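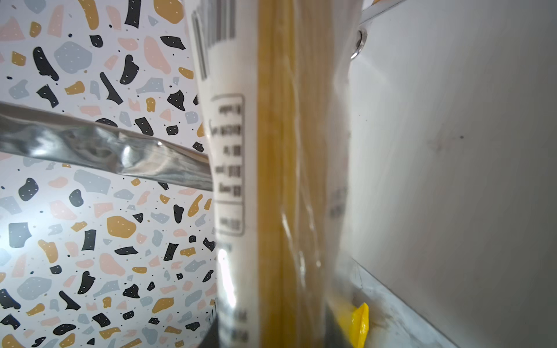

The Case for Print That Can Be Read

By Marjatta Leinonen
May

Print this article | E-mail this article

It is generally assumed that a consumer who wishes to know what is in a packet of dry pasta may find out by looking at it. The law requires that the information be present, and present it is. Whether a person of ordinary eyesight, standing in an ordinary pantry at six in the evening, can make use of it is a separate matter, and one to which regulators and manufacturers have given too little attention.

Spaghetti is a useful case because the food itself is so simple. A packet commonly contains durum wheat and very little else. There is no complicated recipe to disclose. The package is long and narrow, the pasta is visible through the film, and the label must share the surface with the view of the product. The usual solution is to turn the text on its side. The name of the brand may be set to suit the shelf, but the nutrition table is rotated and reduced, and the shopper is expected to rotate the packet, or the head, to meet it.

I have spent much of my working life advising on the organization of institutional kitchens, and I should like to argue that this practice deserves more scrutiny than it receives. A label is an instruction to the person holding the food. When it is printed on a glossy, flexible sleeve that creases with handling and throws back the light of the ceiling fixture, a portion of its readers will be excluded. Older cooks are excluded first. So are people who cook with one hand, people reading in a second language, and anyone whose glasses are in the other room.

The difficulty grows after purchase. In the shop, the packet is new and the film is taut. At home it is opened, usually at one end and usually with more force than intended. The sleeve loses its shape as the contents are used. By the second or third meal many households are storing a half-empty tube of plastic held shut with an elastic band, and the cooking time has disappeared into a fold. A good number of cooks then guess. Others decant the pasta into a tall jar and discard the wrapper entirely, and with it the allergen statement and the date.

Awuor Mugo, with whom I reviewed pantry practice at the Rullano seniors' residence, recorded this carefully. The residence has 32 suites, each with its own small kitchen, and residents are encouraged to prepare at least one meal a day for themselves. Ms. Mugo asked participating residents to find the sodium content of a packet of dry pasta from their own cupboard. Most reached for a magnifier. Several named the figure for a jar of sauce that happened to be standing beside it. Two declined the exercise on the grounds that pasta was pasta, a position with which I have some sympathy, although it is of little help to a resident on a restricted diet.

Her recommendation was modest. The residence now keeps a card inside each cupboard door, in large dark type, giving the cooking time and principal contents of the dry goods that are ordered in bulk. The cards cost almost nothing. Staff at the Shaikh Centre have since adopted the same arrangement for their teaching kitchen, with the addition of portion weights, and I understand that the cards there are consulted daily. It should trouble us that two organizations have found it necessary to reprint, by hand, information for which the purchaser has already paid.

Manufacturers will reply that space is limited, and they are correct. A sleeve of spaghetti is an awkward object on which to print. The customer wishes to see the strands, to judge their colour and to check that they have not been broken in transit. Surface given to text is surface taken from the window. I do not suggest that the window be abolished. I have bought pasta in closed cartons and have been disappointed by the contents often enough to value a clear view.

Yet the space that exists could be better used. The barcode must be legible to a scanner, and great care is taken that it should be. Its proportions are governed by a standard, its contrast is tested, and a packet that fails to scan will be returned. No comparable penalty attaches to a table of figures that fails to be read by a person. If a matte finish were required over the printed area alone, the glare would be much reduced. If the cooking time were given a fixed position near one end, the cook would learn where to look, as one learns where to find the date on a carton of milk. If the repeated marketing copy were shortened, the remaining type could be enlarged without widening the label at all.

There is also the question of what happens to the film. Thin plastic sleeves are accepted in some municipal recycling programs and refused in others, and the symbol that might settle the matter is commonly the smallest mark on the package. Householders who take waste sorting seriously are thus obliged to search for it, and many put the wrapper in the garbage when the search fails. Paper packaging would answer part of this objection. It takes ink well, it does not shine, and it folds neatly once opened. It also tears, admits moisture and conceals the product, and I would not wish to see it imposed without a proper trial in damp climates.

What may reasonably be asked in the meantime is that the standard for legibility be stated in terms of use. At present a type height may be satisfied on a designer's flat proof. A packet is never flat. It is a bundle with a curved side, held at arm's length over a pot that is coming to the boil. Testing should take place under those conditions, with readers of various ages, and the results should be published. Grocers who commission their own house brands are well placed to begin, as they control both the label and the shelf on which it will sit.

Comments (4)

prairie_cook
Agree on the cooking time. I cut that bit off the wrapper and drop it in the jar with the pasta. Works fine until you buy a different thickness and forget to swap it.

Glenna
My mother has macular degeneration and we do the cards too. Use a thick black marker, not blue.

Wedeo
The matte finish would add cost and we all know who pays for that. Take a picture with your phone and zoom in. Problem solved.

prairie_cook
@Wedeo my phone is usually on the charger when I'm cooking and my hands are covered in garlic.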